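Introduction to Technical Drawing and Rendering
Handout for week 4: Shadows
Instructor: Tavion Sorensen

Last Tuesday we finished the exercise with cubes and cylinders. Many of you drew the objects well but the shadows were only gray spots with no reason behind them. Please read these notes before you start sheet 5.

A shadow has two parts. The umbra is the area where the light source is fully hidden. The penumbra is the area around it, where we lose only a part of the light. A small lamp gives almost no penumbra. A wide lamp, or a window with a curtain, gives a large one, so the edge becomes soft.

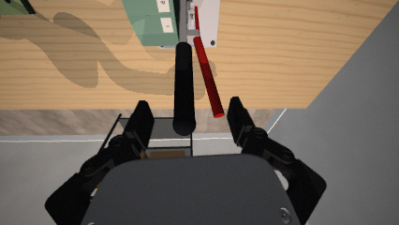

Fig. 3. Rendered tabletop from above, with a soft-edged brown shadow on the wood grain.

The shadow takes its color from the surface. On paper it is gray, on wood it is brown — do not use pure black. Keep the grain lines going in the same direction when you draw through the dark part.

For sheet 5, place the lamp 20 cm above the paper and draw the outline of the umbra first. Then move the lamp up and draw again on the same sheet, with a second pencil. Write both heights in the corner. Sheets go in the box at room 104 before the next class.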